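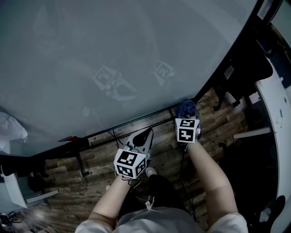

Le plateau en verre gris et son cadre de métal noir, avec le chiffon bleu marine au bord.

Nettoyer une table en verre fumé sans laisser de traces

J'ai longtemps cru que les tables en verre étaient réservées aux gens patients. Celle que nous avons au bureau est grande, grise, légèrement translucide, avec un bord en métal noir qui fait le tour du plateau, et elle brille tellement que le moindre coup de manche s'y voit. Quand elle est arrivée chez nous, au mois de mars, j'ai passé une bonne partie de l'après-midi à la frotter avec de l'essuie-tout et un produit bleu trouvé sous l'évier. Résultat : de grandes vagues grasses dans la lumière de la fenêtre, et des peluches partout. Ma collègue Naima El Khatib, qui a tenu pendant des années une boutique de miroirs, m'a regardée faire un moment avant de me prendre le flacon des mains. Presque tout ce que vous allez lire vient d'elle, avec mes propres bêtises ajoutées en chemin.

Je vous donne donc la méthode comme je la pratique maintenant, chaque jeudi en fin de journée, quand les chaises sont poussées et que plus personne n'a besoin de poser son ordinateur. Elle convient aux plateaux lisses, gris, fumés ou clairs, mais pas au verre sablé, dont je reparle plus bas.

Ce qu'il vous faut

Un chiffon en microfibre pour laver et un autre pour sécher, soit 2 chiffons, de préférence de couleurs différentes pour ne pas les confondre (j'y tiens beaucoup, vous verrez)
Un vaporisateur propre
700 ml d'eau déminéralisée
8 cuillères à soupe de vinaigre blanc
Une goutte de liquide vaisselle, vraiment une seule
Un pinceau souple ou une vieille brosse à dents pour le bord
Une petite bassine d'eau tiède

Pour l'eau, celle du robinet peut dépanner si elle n'est pas trop calcaire chez vous. Chez nous elle l'est terriblement, et je retrouvais des petits points blancs le lendemain matin. Un bidon d'eau déminéralisée coûte trois fois rien et nous dure une saison entière.

Côté chiffons, prenez une microfibre à trame serrée, celle qu'on vend pour les vitres, sans bouclettes. J'aime bien les foncées. On m'a souvent dit qu'il fallait du blanc pour voir la saleté, mais un chiffon bleu marine ou noir montre très bien la poussière claire, et c'est surtout de la poussière claire que l'on ramasse sur un plateau de bureau. Le nôtre est tout chiffonné à force d'être serré dans la main et il travaille encore parfaitement.

Première étape : débarrasser et dépoussiérer à sec

Enlevez tout ce qui se trouve sur la table, y compris les petites choses que l'on a tendance à pousser d'un côté puis de l'autre. J'ai fait cela pendant des semaines, déplacer le pot à crayons au fur et à mesure, et il restait toujours un rond mat à son emplacement.

Passez ensuite un chiffon sec sur toute la surface, sans appuyer. Il s'agit seulement de ramasser la poussière et les grains de sable éventuels, qui pourraient rayer le verre une fois coincés sous un tissu mouillé. Allez du fond vers vous et laissez tomber ce qui doit tomber : le sol se fait en dernier. S'il y a du parquet ou des lames de bois sous la table, comme chez nous, un coup de balai doux suffira à la fin. Regardez aussi s'il y a des câbles par terre et rangez-les le long d'un pied avant de commencer à tourner autour du meuble avec votre bassine. Abdelkrim Hegazy s'est pris les pieds dans le sien et nous avons épongé jusqu'à l'heure du dîner.

Deuxième étape : préparer le mélange

Versez l'eau dans le vaporisateur, ajoutez le vinaigre, puis la goutte de liquide vaisselle. Retournez le flacon doucement deux ou trois fois. Ne le secouez pas comme un jus de fruits, sinon vous aurez de la mousse, et la mousse sur du verre gris est une vraie punition !

L'odeur de vinaigre s'en va en quelques minutes si vous ouvrez une fenêtre. Ceux qui ne la supportent pas peuvent remplacer la moitié du vinaigre par de l'alcool ménager, à tenir bien loin de toute flamme. Je le fais parfois quand Sanaa Ashour travaille dans la pièce voisine, elle a le nez très fin. Évitez par contre de mélanger le vinaigre avec de la javel ou avec un produit qui en contient, les vapeurs sont dangereuses. Si votre vaporisateur a servi à autre chose, rincez-le longuement, ou mieux, achetez-en un neuf et écrivez le contenu dessus au feutre.

Troisième étape : laver par bandes

Pulvérisez sur le chiffon plutôt que sur la table. Je sais que ce n'est pas le geste que l'on voit dans les publicités, mais le liquide projeté directement sur le plateau coule vers le bord, se glisse entre le verre et le métal et ressort plus tard en petites larmes brunes. Trois pressions sur le chiffon, bien réparties, c'est assez pour une bande large comme l'avant-bras.

Commencez par le côté le plus éloigné de vous. Passez le chiffon en lignes droites, d'un bord à l'autre, en faisant se chevaucher un peu les passages. Naima m'a formellement interdit les petits ronds : ils déplacent le gras et dessinent des auréoles que l'on ne découvre que le soir, sous la lampe. Quand une face du chiffon est chargée, pliez-le autrement et continuez avec une face propre. En le pliant en quatre, vous avez de quoi faire une table de réunion sans retourner à la bassine.

Pour une trace collante (café sucré, ruban adhésif, étiquette), posez le coin humide du chiffon dessus et laissez-le tranquille une minute. Cela se ramollit tout seul et part sans qu'il faille gratter. Surtout pas d'éponge verte, et pas de lame non plus si vous n'avez pas l'habitude.

Quatrième étape : sécher tout de suite

Voilà pourquoi je voulais deux couleurs. Le chiffon de séchage ne doit jamais toucher l'eau de lavage, et quand on bavarde en travaillant, on finit toujours par prendre le mauvais. Séchez chaque bande avant de passer à la suivante, toujours en lignes droites, mais cette fois dans l'autre sens. Si vous avez lavé de gauche à droite, séchez de l'avant vers l'arrière. De cette façon, s'il reste une trace, sa direction vous indique si elle vient du lavage ou du séchage. J'ai trouvé ce petit truc très malin et je l'applique maintenant aux vitres de la cuisine.

Ne forcez pas. Une main bien à plat, le poids du bras, et c'est tout. Si le tissu accroche, c'est qu'il est déjà trop mouillé ou qu'il reste du savon sur le verre. Dans le second cas, repassez un coup d'eau déminéralisée toute seule.

Cinquième étape : le bord en métal

C'est l'endroit que tout le monde oublie, et c'est là que se posent les avant-bras toute la journée. Sur un cadre noir, le gras de la peau fait un voile grisâtre que l'on prend volontiers pour de l'usure. Passez le pinceau sec le long de la jonction entre le verre et le métal pour en sortir les miettes (je vous préviens, il y en a, même chez les gens très soigneux). Trempez ensuite un coin de chiffon dans la bassine d'eau tiède, essorez-le bien fort et suivez le cadre sur toute sa longueur, dessus, tranche et dessous. Essuyez à sec juste derrière.

Pas de vinaigre sur le métal peint, ou alors très dilué et rincé aussitôt. Hadiza Ekpo a terni un coin de sa table basse en laissant un chiffon vinaigré posé sur l'angle pendant toute une nuit, et elle n'a jamais pu le rattraper.

Sixième étape : vérifier avec les reflets

Le verre gris a un grand avantage, il renvoie ce qui se trouve au-dessus de lui presque comme un miroir, en plus pâle. Servez-vous-en. Baissez-vous jusqu'à avoir les yeux un peu au-dessus du plateau et tenez quelque chose de clair à quelques centimètres de la surface, une tasse blanche ou une feuille de papier. Son reflet doit être net sur toute la longueur du mouvement. Là où il devient flou ou laiteux, il reste un film, et un simple passage du chiffon sec suffit le plus souvent à l'enlever.

Faites cette vérification depuis deux côtés de la table. Une trace invisible depuis la porte peut sauter aux yeux depuis la fenêtre, et inversement.

Quelques questions que l'on me pose souvent

Peut-on utiliser du papier journal ? Mes grands-parents le faisaient sur les carreaux et s'en trouvaient bien. Sur une table, je déconseille : l'encre salit les doigts, puis les doigts salissent le cadre.

À quel rythme faut-il recommencer ? Une fois par semaine pour une table de travail, avec un coup de chiffon sec le soir si vous en avez le courage. Pour une table de salle à manger, après chaque repas un peu animé.

Et le verre sablé ? Il retient l'eau et le gras dans son grain. Il lui faut une brosse douce, de l'eau savonneuse et beaucoup de rinçage, et je préfère lui consacrer une page à part.

Comment laver les microfibres ? À quarante degrés, entre elles, sans adoucissant. L'adoucissant dépose une pellicule qui se retrouve ensuite sur votre beau plateau. Laissez-les sécher à l'air, et ne les rangez pas avec les torchons en coton, elles en attrapent toutes les peluches.

Kenza Ashour m'a demandé si la méthode marchait sur un plateau déjà rayé. Pour la propreté, oui, sans problème. Les rayures, elles, resteront, et si elles accrochent l'ongle, c'est l'affaire d'un vitrier.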